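About Mevbridge

Mevbridge sells and supports a two-arm picking and packing bench for small warehouses. We started in a rented unit behind the Daleo building, one arm, one table, no heating. Eight of us now. Still the same unit, bigger corner.

What we sell

The Kasden bench. Two arms, a gripper on each, a flat table, mounts, power, software, setup. It sorts mixed retail goods - boxes, bottles, small packets - the stuff that doesn't stack nicely and that people hate doing by hand at 5 in the afternoon. Comes as a full bench or as a kit you bolt to a table you already own. The kit is cheaper. Most people end up with the full bench.

Rental is 30 days minimum. Buy it after that and the rent comes off the price. Training is one day at your place, more if you want it.

How we work

You send us a crate of your real products. Please send the awkward ones, not just the nice square boxes. We run them on our own bench, write down what picks well and what doesnt, and send you the list before you pay for anything. If the list is bad we'll tell you to wait.

So far we have 159 different items in our test library and roughly 4,000 picks logged for the current gripper. Thin flat cartons are still the slow ones. Clear plastic is hard on the cameras, we're working on it.
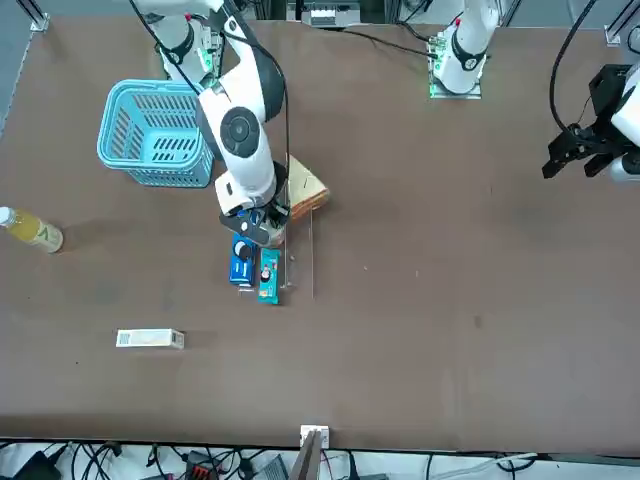
Fingers are swapped with one hex key, spare set in the box. Software updates go out in March and again in the fall, no charge while you're on a support plan. Support is by phone and email, 8 to 5, and you get one of the people who built the thing.

Who uses it

Mostly online shops and parts suppliers. Nwankwo Supply took our second bench and has since ordered another one for their returns room. We also do loans to tech colleges when a bench is free - ask early, they go quick.

Visits

Yes please. Bring a bag of products and we'll try them while you wait. Parking is round the back, ring the lower bell, the top one is not conected.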